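Chapter 3
Closing a Straight Wound on the Pad

Read this before the lab, not during. Two skills only: the bite, the knot. Everything else waits for Chapter 4. Pads are silicone, so they forgive more than skin does. 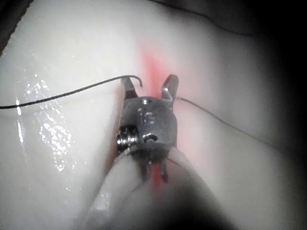 Slack first. Keep the tail short, keep loops away from the jaws. Most snarls start their.

Terms to know: bite, throw, tail, running end.

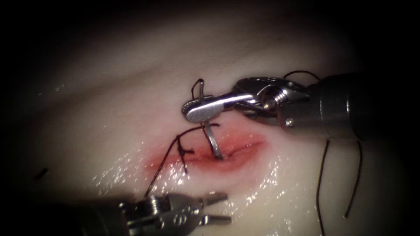 Spacing is where beginers lose marks. Start at one end, tie, trim, move along. With the left half knotted and the right still open, the needle goes in at the open part, held in the jaw, point leading. Allow 30 minutes. Sawatzky's notes, p. 2, cover grip.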